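Wood Finish Questions We Keep Getting

Straight answers about oils, waxes and the claims printed on the can. Updated 2020-05-27. 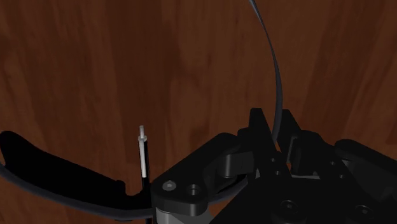
Rekha Joshi wrote in to say that her walnut table looked wonderful for a month after she oiled it and then went dull in patches, and she wants to know if she was sold a dud. Probably not. She was sold a normal oil with a label that promised too much.

Does oil feed the wood?

No. The tree is dead and it isn't hungry. Oil soaks in a little way, darkens the grain and slows down water. That is a useful job, but "nourishing" is a word for soup.

Is one coat enough?

The can says so. I have yet to see it on a table people eat from. Plan on 3 thin coats and wipe off everything that's still sitting on top after 30 minutes. If the surface feels sticky the next day, you left too much on.

Is "natural" the same as safe for food?

It's a marketing word. Plenty of natural things will make you sick. Look for a plain statement about food contact once the finish is cured, and find out how long curing takes. If the seller can't tell you, buy from somebody who can.

Will a finish stop scratches?

Oil won't. Wax won't. A hard varnish will put up with more, but when it does scratch, the repair is a bigger chore. Take your pick.

What about those kits that remove water rings?

Sotiris Balaskas swears by his. I tried the same kind on two white rings and one went away, and I can't rule out that it would have faded by itself. Try gentle heat or a dab of plain wax first — you probably own both.

Do I need to sand between coats?

Lightly, with fine paper, if the surface feels rough. If it's smooth, leave it alone.

Can I put oil over old varnish?

You can, and it will sit there in a greasy film. Strip the varnish first or stick with varnish.

How should I get rid of the rags?

Take this one seriously. Rags with linseed oil can heat up and catch fire on their own. Lay them flat outside until they're stiff, or soak them in water and seal them in a metal can. Never leave them in a pile.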